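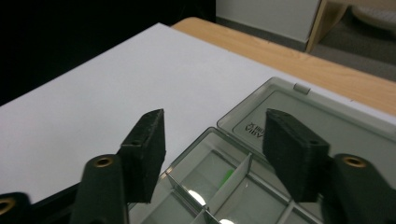 Setting up the Nitance hand-held gripper for small-parts work

Applies to: Nitance kit from Darnix, foam-pad version
Last revised: April 22, 2025

The Nitance is a hand-held two-finger gripper sold for recording pick-and-place demonstrations without a robot arm. The operator does the task by hand, the camera on the tool records it, and the recordings are used later to train an arm fitted with the same fingers. This page covers pad fitting, work surface setup and a first recording session with a compartment box. It does not cover arm mounting, for which see the Laststead adapter guide.

What you need

The gripper with both foam pads
A spare pair of pads
A plain white sheet large enough to extend past the box on all sides
A divided organizer box with a hinged lid
Small parts in a color that stands out from the box
The Annamalai recorder software, installed and licensed

Step 1. Fit the pads

Remove the film from the back of each pad and press it onto the finger for 4 seconds. The pads must face each other and close flat. Close the gripper on a strip of paper and pull. If the paper slides out from one side only, the pad on that side is tilted and should be lifted and reset.

Foam was chosen over the older rubber pads for parts that roll. It gives less feedback through the handle, and operators used to rubber tend to squeeze too hard at first. Replace both pads together. A new pad against a worn one closes off center.

Step 2. Prepare the surface

Lay the sheet flat on the table and smooth out any folds near the box. Light should come from above. Clear plastic trays reflect ceiling lights from the compartment floors, and a bright spot directly over a part can hide it from the camera. Turn the box a few degrees until the reflection moves into a compartment you are not using.

Open the lid fully and let it rest on the sheet. A lid left standing will catch the back of a finger during the approach. With a translucent lid it is also worth checking where the latch tab ends up - it should lie clear of the path your hand takes.

Step 3. Check the view

Start the recorder and open the live view. Both pads should be visible with the fingers fully open, and the target compartment should sit between them before you go down. Parts close to the lens will look soft. This is normal for the fixed-focus camera and does not need correcting, provided the color of the part can still be told from the divider in front of it.

Step 4. Record a pick

Hold the tool still above the tray for 2 seconds, lower it with the fingers open, close on the part and lift straight up. Set the part down on the sheet and open the fingers before moving away. Keep the speed even. Hesitations are recorded along with everything else.

Dividers are the main source of failed picks. Where a part lies against a divider, approach along the wall instead of across it, so that neither pad lands on the top edge.

Step 5. Review and export

Play back each recording once. Delete any in which a pad hides the part from start to finish. Our July test set held 1,434 recordings, of which 1,342 were kept after review. Most of the rejected ones were hidden parts - the rest were early releases.

Export from the File menu. The recorder writes one folder per session and will not overwrite a folder with the same name.

Limits

The pads do not hold parts thinner than the foam can grip, such as flat washers lying on a tray floor. Oily parts mark the foam permanently. The kit includes one spare pair of pads, and further pairs are ordered separately from Darnix.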